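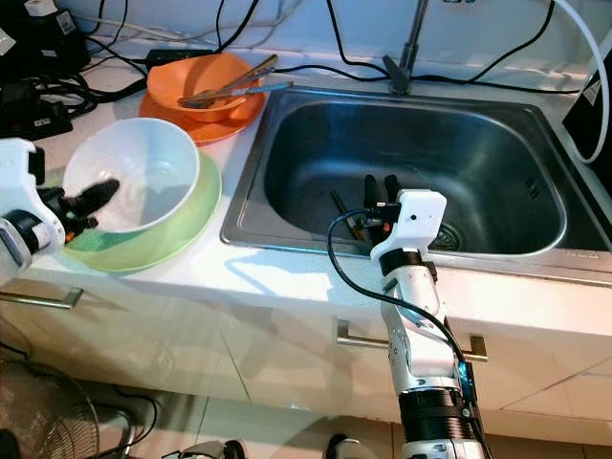

3.2 Looking after the sink cell

We run the Neltcombe cell with two arms, and honestly most of our upkeep is cables. I check the connector on the side of each arm every morning and reseat it if it feels loose (it often does!). After nearly 300 episodes we swap the finger pads and redo the gripper zero, a fussy job that takes me 80 minutes on a good day. Figure 3 shows the workspace, sink and dishes included. Grip force stays at the Bilyk default, and we wipe the fingers down between runs.

Figure 3. The two-arm cell at the sink.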